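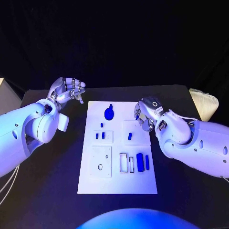

4. Changes in Work at the Kitting Bench

4.1 Division of tasks before and after installation

Before the two-armed station (called Ama on site and in the rest of this paper) was installed, kitting at the Brullero plant was done by hand at three benches. A kit is the set of small parts that one assembler needs to build one Gautier dosing unit. The kitter read the order slip, took the parts from bins, laid them out on a sheet, checked them against the slip and passed the sheet to assembly. One person did all of these steps for a given kit and signed for it.

After installation the steps were split. Clinitach, which owns the plant, kept two of the benches in manual use for short orders and placed Ama at the third. At that bench a person sets out the parts and starts the cycle. Ama then picks and places the parts that belong together before the kit moves on. The person remains responsible for the signature. The job title did not change, and neither did the pay grade, but the written job description was revised in May to include "supervision of the automatic station."

Figure 2 gives the bench from the head camera of the robot during a cycle. The parts are blue and white and are laid out on a white sheet between the two arms. The left hand is raised clear of the sheet with its fingers drawn together, and the right hand is over the square plate near the far right corner. Operators described two layout rules that matter for this kind of work. Upright parts should have free space on the side from which a hand will approach, and small parts should not be placed behind large ones. Neither rule existed in the manual procedure, in which parts were put down in whatever order they came out of the bins.

Figure 2. Kitting bench during a cycle, head camera view. Pegs, plates and other small parts on the sheet; a small blue piece appears to be held at the fingertips of the right hand.

4.2 Data

We use three sources. The first is the station log, which holds 1,526 cycles that were started by an operator and either completed or stopped. Test cycles run by the maintenance group are excluded. The second is a set of interviews with 10 employees who worked at the kitting benches both before and after the change. The third is the shift notebook kept at the bench. The notebook was not designed for research and its entries vary a great deal in length, but it records many short stops that the log treats as normal running.

The interviews were done by Kirsten Lykkegaard in a meeting room away from the line. Each followed the same list of topics, and the order was left open. Supervisors did not attend and did not receive the notes. Two of the employees had left kitting for other work in the plant by the time of the interview; their answers are included and are marked as such in the coding. Coding was closed on 17 Sep 2021, and later notebook entries are not used.

4.3 Preparation work

The clearest change is in how the operator's time is spent. In manual kitting, laying out the parts was a by-product of picking them. At the station it is a separate task with its own standard. A peg that lies tilted on a plate causes no trouble for a person, who turns it while lifting. For the robot the same peg may require a second attempt or a stop. Operators therefore spend time standing parts upright, turning them and checking the gaps between them. Several said that this was the part of the work they had least expected. One operator put it as follows:

"I used to get the parts ready for the next person. Now I get them ready for the arms. The arms are pickier."

The plant's own time study did not list preparation as a task. It was counted under "load station," for which a fixed allowance of 18 seconds had been set by the supplier of the work plan. Notebook entries repeatedly dispute this allowance, mainly for kits with many thin parts. We treat this as a measurement problem in the time study and make no claim here about the true duration, as the log records only the start of the cycle and not the start of loading.

4.4 Attention and stops

Supervision was planned as a light duty that could be combined with other work. The plan assumed that one operator would start a cycle at Ama and then return to manual kitting at the next bench. In practice this was done for long orders of a single kit type and seldom for mixed orders. The operators gave two reasons. A stopped cycle has to be cleared by hand, and the person clearing it needs to know which parts have already been moved. If that person was looking elsewhere, the whole sheet has to be checked against the slip from the first line. Watching the cycle was judged to be less work than rebuilding its history.

This produces a form of work that is neither active nor free. The interview coding uses the term "held attention" for it. Employees with long experience in manual kitting rated it as more tiring than picking, while those who had joined kitting more recently were divided. The group is too small for a test of this difference.

Reach and posture changed in the other direction. Operators no longer lean over the sheet for the full length of a kit, and three of them mentioned less strain in the neck and wrists. The two who had moved away from kitting also named this as a benefit, and did not name it as grounds for staying or leaving.

4.5 Knowledge of the parts

Manual kitters learned to notice faulty parts by touch. A rough edge or a poor fit between peg and plate was found during picking and the part was set aside. At the station the operator still handles each part, but briefly and at a point where attention is on placement. Assembly reported more parts returned from the Gautier line in the first weeks of use. The plant responded with a sample check at goods-in of one box in every lot of 400 parts. The check is done by a different department, and kitting staff do not see its results unless they ask.

Four interviewees raised this point without being prompted. Their concern was less with the faults themselves than with who is expected to find them, given that the kit is still signed by the operator. The revised job description does not address the matter. At the time of coding, the practice at Brullero was for the operator to write "auto" next to the signature on kits from Ama. This mark has no defined meaning in the quality manual, and assembly staff gave us differing accounts of what they took it to mean.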